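10th October

Friday, and I've done it, the desk is getting sorted. I've been saying I'd do it since the long weekend and then every night I'd sit down, shove everything to the left with my forearm and call that good enough. Tonight I put the kettle on, put my phone in the kitchen and started at the pen end, where the trouble always starts.

I don't know how one person ends up with so many markers. The mesh pen holder was so jammed that I had one lying across the top like a plank, and every time I reached for anything it rolled off. There's a pink-capped one in there I don't remember buying. I tested the lot on the back of an old Kellance invoice (finally a use for it) and was pretty ruthless. Squeaky ones, gone. The white mechanical pencil stays no matter what, I've had it since my second year at uni and it writes better than pens that cost ten times as much.
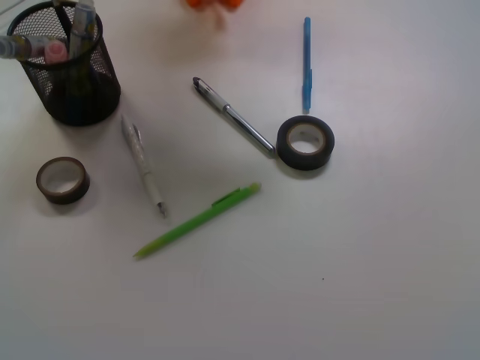
Vignesh rang halfway through, which meant walking to the kitchen and then forgetting what I was up to. Vignesh Nair is the only person I know who still phones for a chat, and I love him for it, but he can talk! He's leaving Indunov at last. He's got a start date at Soliman in December and he's already worried about what to wear. They're putting him in the Parnberg office, a 15 minute ride from his place, so no more sitting on the train with somebody's backpack in his face. I said he should spend the first week's pay on a decent chair. He said he'd be spending it on rego for the car, which came in at more than he'd planned for, as it does every single year.

Then he asked what I was doing and I said tidying my desk and he laughed for quite a long time. Rude. He's seen the desk, so fair enough.

Anyway, tape. Why is there always tape? I use it for parcels, for labelling the cords, for fixing the flyscreen, and it never goes back in the drawer because the drawer is full of takeaway menus. So tomorrow the drawer gets done as well. I've written it down so now I have to.

I left the laptop on while I worked, which was a mistake, I kept leaning over to check things. The Kellance report has to be 4000 words and I have 160 of them, and if I'm being fair most of the 160 are the title and my own name. I did fix one sentence. Then I opened the spreadsheet, then closed it, then went back to wiping.
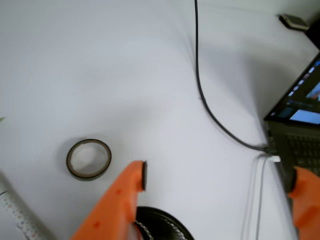 I do like the white top when there's room to see it. It shows every mark, and Mum told me that in the shop and I bought it anyway, but with the lamp on at night it makes the whole corner feel bigger. I've found that a damp cloth and a tiny bit of dish soap does the job on pencil smudges. Marker is another story. I had a go with the eraser off an old pencil and that just made it pink.

Cords are the bit I never solve. I follow one along to see where it goes and it wanders off across the desk in a big loop and ends up behind the pen holder, of all places. I thought about those little sticky clips you put along the back edge, but I had some in the last flat and they fell off one by one over summer. Maybe the velcro kind. Dad swears by bread tags with the name written on, so every plug at his place says things like LAMP NOT TV, and I've got to admit I've never once pulled out the wrong one over there.

Must start keeping bottles somewhere else too. Anything tall gets knocked, so I lay it down, and then it takes up twice the space and I have to work around it.
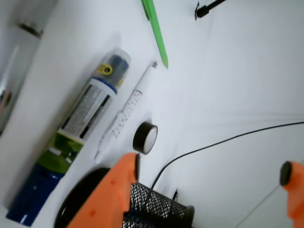
Had toast for tea at nine because I lost track of the time. Peanut butter, and the last of the good marmalade on the second slice. It's warmed up a lot, I've got the window open and next door are out the back with their music on, some sort of trumpet thing, and I'm enjoying it more than I would have guessed.

Tomorrow: drawer, post office before it shuts, ring Vignesh back because I forgot to ask about his sister. Report on Sunday. I mean it, 500 words before lunch and no spreadsheet.

Need to buy teabags.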